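サイト内検索 キーワードを入力 検索
当サイトではCookieを使用しています。閲覧を続けた場合、使用に同意したものとみなします。 同意する

小物収納の記録 キャップ、引き手、ファスナー

Ronside備品室では、持ち出し用の小物とその入れ物を台の上に出し、閉じ具の状態を見てから棚に戻している。台は白、手袋は黒のニット。

見る箇所は品目ごとに決めてある。ねじ式の容器ならキャップの下縁と胴の境目、布の袋物なら引き手の付け根とファスナーの端、箱状のものなら角と底面である。外観の汚れは台帳の別欄に書くため、ここでは扱わない。

品目の呼び方は台帳に合わせず、見た目で書いた。台帳の名称は購入時の商品名をそのまま写したものが多く、写真と突き合わせるときにかえって分かりにくい。 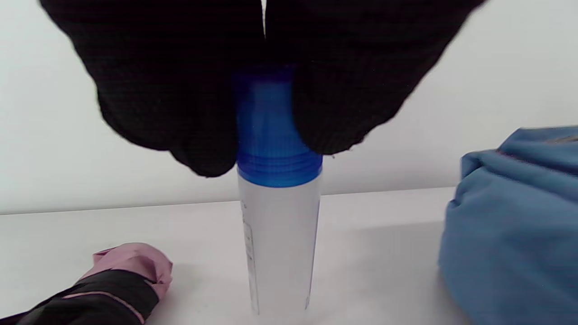 青いスクリューキャップの付いた筒形容器。胴は乳白色の半透明樹脂で、底に向かってごくわずかに細くなる。キャップは胴より少し太く、下縁近くに縦の細かい溝が一周する。

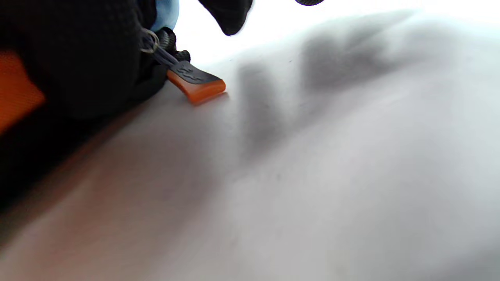
黒い袋物の角。銀色の細いリングと、短いコードでつながった引き手が付く。引き手は上側が黒、先端がオレンジ。黒い部分の浮き出しは判読できない。
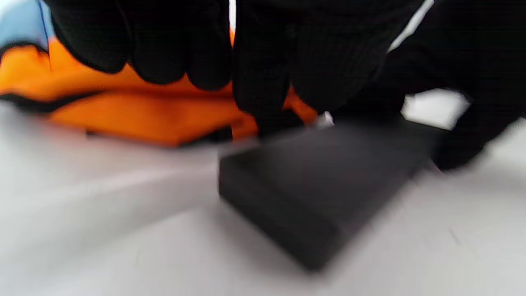 黒く平たい直方体。艶は少なく、角はわずかに丸い。白い面に平置き。

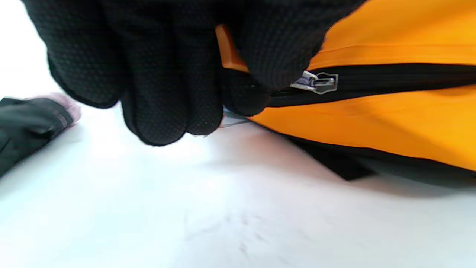

オレンジの合成繊維とみられる生地に黒いファスナー。手袋の指の間に出ている小さなタブもオレンジで、周囲の生地より色がやや濃い。

文・構成 Seidu Abubakari(Ronside備品室)
2020年8月8日 掲載

シェア 12 コメント 2 閲覧 1,312

ねじ式容器の扱い

ねじ式のキャップは、胴を台に立てたまま片手で押さえ、もう一方の手で回す。宙に持って回すと斜めにかみ込みやすい。締めるときは、いったん逆方向に回し、ねじ山が落ちる感触を確かめてから正方向に回す。締め付けは手で止まるところまでとし、工具は使わない。

側面にラベルがある容器は、ラベルを手前に向けて棚に置く。文字が擦れて読めなくなったものは台帳番号の札を底に貼る。キャップの天面には貼らない。以前は天面に貼っていたが、同じ色のキャップが入れ替わると中身と番号が合わなくなった。

袋物の扱い

引き手は、コードの結び目、スライダーの穴、先端の樹脂の順に見る。樹脂の部分が硬くなっていれば交換の対象とする。交換用の引き手はDretskaの無地のものを在庫しており、色は黒とオレンジの2種類。袋の色とそろえる必要はない。

ファスナーは端から端まで動かし、途中で重くなる位置があれば、その位置を袋の上端からの距離で台帳に書く。「動きが悪い」とだけ書かれた記録は、後で見ても修理に出せない。生地を噛んだときは引き手を強く引かず、生地側を横に張って外す。潤滑剤は固形のものを使い、液状のものは生地に染みるので使わない。

開閉の際、片手は必ずファスナーの端に近い生地かタブを持つ。袋の中ほどを押さえると歯の列が曲がり、スライダーに横向きの力がかかる。空の袋では特に曲がりやすい。

しまうときはファスナーを閉じ切らず、指一本分を開けておく。引き手は袋の外側に出し、リングやコードが隣の品に引っかからない向きに倒す。

箱状の品の扱い

平らなものは立てずに寝かせて置く。棚板はReinholz製の浅型で、縁の立ち上がりが低く、立てると手前に倒れる。重ねてよいのは同じ外寸のものだけとした。黒い品は棚の奥で見落としやすいので、奥側に白い仕切り紙を入れてある。

角の欠けは、指で触れて引っかかりがあるものだけを記録する。目視で分かる程度の擦れまで書くと、ほぼ全品が該当してしまう。

手袋について

作業用の手袋は薄手の編み地を使う。滑り止めの粒が付いたものは引き手やタブをつまむ作業に向く。粒が減ってきた手袋は棚の清掃用に回し、点検には使わない。編み地の糸が面ファスナーに絡むことがあるため、面ファスナーの付いた品は最後にまとめて見る。

台帳の更新

1月に台帳の書式を変更し、閉じ具の欄を独立させた。登録は現在2,000件。旧書式の記録は備考欄に閉じ具の記述が混ざっており、移し替えは棚の番号順に進めている。Plakthorpe分室から移管された品は番号体系が異なるため、先頭にPを付けて区別する。分室で振られた旧番号は消さずに残すこと。

コメント(2)

分室の者です。P番号の品で、札が二重に貼られているものがあります。古いほうは剥がしてよいでしょうか。

Seidu Abubakari
剥がさずにそのまま戻してください。台帳の旧番号欄と照合した後、こちらで処理します。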